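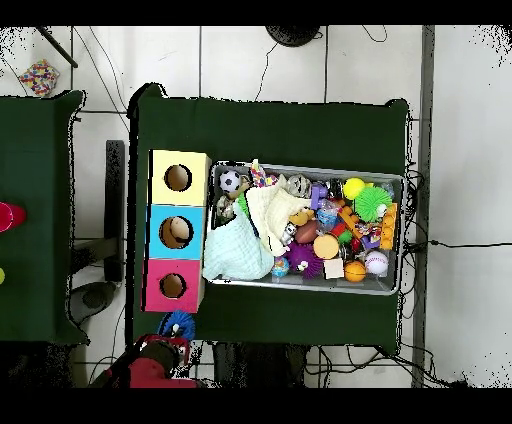 Cuvberg has opened orders for the Limton sorting kit, a tabletop package for teams who need a robot arm to pick up awkward objects and put them somewhere sensible. Anyone with children will recognise the job. The kit is sold as a complete exercise: green table cloth, metal tray, a box of three coloured compartments and enough toys to fill a modest birthday party. Soccer ball, football, baseball and a small orange basketball share the tray with a yellow bird and a purple spiky ball with cartoon eyes, and the red gripper has to cope with all of them.

August

By Omid Talebi, Cuvberg media desk

The Limton kit replaces the company's earlier block set, which customers described as reliable, tidy and a bit dull. Blocks have flat sides and stay where they are left. Cuvberg's customers kept reporting that their arms did beautifully on blocks and then went to pieces when handed a spiky rubber ball or a crumpled cloth.

"We asked people what their robots were worst at and then went and bought it," said Tanvir Debnath, product manager at Cuvberg. "The toy shop was very understanding. I believe they think I have a large family."

The full kit contains 372 objects, from hard balls to soft cloths to things in clear plastic bags, which Debnath calls "the humbling category". A smaller version with 217 objects is offered to schools and workshops with less cupboard space. Both come with the same three-compartment box in yellow, blue and pink, each compartment with a round hole in its face. The holes are not all the same size. Cuvberg has been asked whether this is a manufacturing fault and wishes to confirm that it is the product.

Customers supply their own arm. Mounting plates for Broretti and Ametepe grippers are included, along with a printed task book that starts with "pick up the baseball" and gets less polite from there. The book is graded into 4 levels. Testers at Cuvberg's own workshop have finished the first three and speak hopefully of the last.

Replacement objects can be ordered singly. The company recommends keeping spares of the smaller balls, having lost several behind its own filing cabinet during development. The cloths are machine washable, in cold water, and should be dried flat if anyone can be bothered.

Every kit carries a warranty of 2 years on the box and tray. The toys are covered against faults but not against enthusiasm, dogs or visiting nephews.

Orders are being taken now through Cuvberg's sales office, and the first kits ship at the end of August. Review units are available to trade publications on request. Please return all the pieces. We do check.

Media contact: Omid Talebi, Cuvberg

This site uses cookies to remember your preferences. Accept | Manage settings

© Cuvberg. All rights reserved. Back to top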